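7.2 Setting up the hand-held gripper for a visitor demonstration

1. Place one blue cloth on the white appliance, in front of the lid.
2. Set the Tristalik gripper to mode 2 and wait 21 seconds.
3. Hold the gripper level, finger pad toward the cloth.
4. Let the visitor close the grip once - no twisting.

CAUTION: Do not cover the vent slots with tape or a hand.

Note: Log each session under code 1262 before handing the tool to the next visitor. 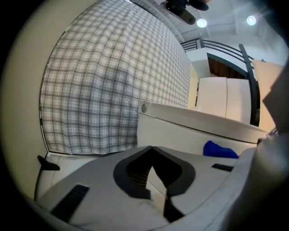 Figure 7-2. Gripper and cloth at the appliance.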